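The Year I Learned to Nap

I used to think naps were for toddlers and cats. Then last March my upstairs neighbors got a puppy, my nights fell apart, and I started dozing off at my desk with a sandwich in my hand. So I gave in! I bought a Fudon eye mask, set my phone for two in the afternoon and lay down on the couch like a Victorian aunt.

The first week was awful. I'd sleep for 47 minutes and wake up with no idea what day it was (Thursday, usually, or at least it felt like one), and then I'd be grumpy until dinner. My friend Konrad Pawlak, who has napped every workday since college, told me I was staying down far too long. Twenty minutes, he said, and drink the coffee first. 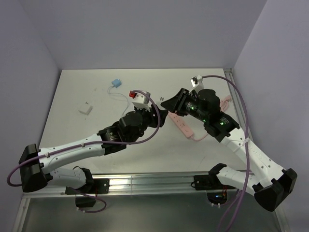
Coffee before a nap sounded backward to me, but I tried it, and I've been doing it ever since. I get up a little fuzzy, splash some water on my face, and by the time I've found my shoes I'm ready to answer email again. I even wrote 2,000 words one afternoon, most of them usable.

My boss knows, by the way. I put it on the shared calendar as "quiet time" and she asked if I could recommend a blanket. I can! Mine's a scratchy old wool thing from my grandmother's house, and it's a bit too short, so I sleep in socks.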